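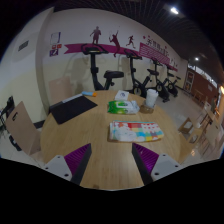
Round table as the family dumping ground - how do you keep yours clear?

Forum: Home & Tidy > Living areas

tealeaf_morning wrote:
Hi all, long time reader, not much of a poster. We got rid of our old rectangular dining table in May and bought a round one, light wood, lovely grain, and I was so sure it would change our lives. Everybody could see each other at dinner! No more arguing over who gets the end! And we do love it, but my goodness it collects stuff. Yesterday there were wet wipes, a plastic cup, an empty packaging bag folded flat (why do we fold them and then not bin them?), a glue stick sort of thing with an orange cap and a flat black cover that belongs to something. Every chair has a person who thinks the bit in front of it is their own private shelf.

With the old table, the mess went to one end and we ate at the other. A round table has no other end. So how do you lot manage? I'm after real habits that have stuck, please, as I've already read all the articles about baskets.

gumboot_gary wrote:
Welcome to the club. Ours is round too and I've given up on it ever being bare. I get it cleared for tea and whatever happens the rest of the day happens.

Mine was a Valham, second-hand, and the previous owners had clearly done a lot of homework on it. There's a whole row of times tables pressed into the grain if you get the light right. The kids think it's hilarious.

tealeaf_morning wrote:
Ha, I'd love that! Ours is still too new for me to be relaxed about marks. I'm the one running around with coasters.

Kai Janssen wrote:
Two things worked at our place.

First, a bowl in the middle. Anything left on the table goes in the bowl, and the bowl goes on the stairs before dinner. If your stuff is in the bowl you carry the bowl up. The kids hated that for a fortnight and now they mostly grab their things before I get there.

Second, we moved the craft gear to a drawer right beside the table. It used to live in the hall cupboard, which meant it came out and never went back. Now it's one step away and the glue goes home with its lid on. Mostly.

pickle.and.rye wrote:
Going to disagree with the bowl, sorry Kai! We had a bowl. The bowl became furniture. By the end it had batteries in it, a single mitten, takeaway menus, a tape measure I'd already replaced, and so much dust at the bottom that I tipped the lot onto newspaper to sort it. A container on a table is an invitation.

What I do now is wipe the table four times a day. Breakfast, lunch, after school, dinner. You can't wipe around clutter without getting annoyed, so you deal with it. That's the entire system and it costs nothing.

gumboot_gary wrote:
Four times a day! I don't wipe my face four times a day.

pickle.and.rye wrote:
It takes no time at all, Gary. Cloth, warm water, done. And it's a habit so I don't even think about it anymore.

tealeaf_morning wrote:
I keep the wet wipes on the table for this exact purpose, and I must admit they've turned into one more thing that lives on the table. Are they all right on wood, by the way? My sister says no and my mum says she's used them for years.

Kai Janssen wrote:
Depends on the finish. Ours came with an oil finish and the wipes left it looking a bit dull in patches, so I stopped. I use a damp cloth and dry it straight off. If yours is lacquered I wouldn't worry too much, but have a go on the underside first. A lot of baby wipes have lotion in them and that's what makes it smeary.

fernhill_mo wrote:
Agree with Kai on the cloth. I had a go with Pudimix on my table because a neighbour swears by it and I couldn't see any difference, except that the room smelled of oranges until the weekend. Nice smell though!

Also, tealeaf, I think you should go easier on yourself. A table with a cup and some kids' bits on it is a table people are using. My aunt had a dining room we weren't allowed in and I can't remember one nice meal there. I'd rather shove the glue over and sit down with a cuppa.

pickle.and.rye wrote:
That's fair, but she did ask how to clear it, Mo.

fernhill_mo wrote:
She did! And I'm telling her she could also just leave it. Both are allowed.

gumboot_gary wrote:
Team Mo.

tealeaf_morning wrote:
You're all making me laugh. OK, so here's my plan. I'm doing Kai's drawer, as there's a little set of them under the window with nothing in it but old phone chargers. I'll skip the bowl (my other half would absolutely fill it with screws). And I'll try wiping twice a day, sorry pickle, four is beyond me.

The flat black cover turned out to be my daughter's and she'd been looking for it all week. It was right in front of her chair!

pickle.and.rye wrote:
Two is a good start. Report back!

Kai Janssen wrote:
Label the drawer, or the chargers will creep back in. Ask me how I know.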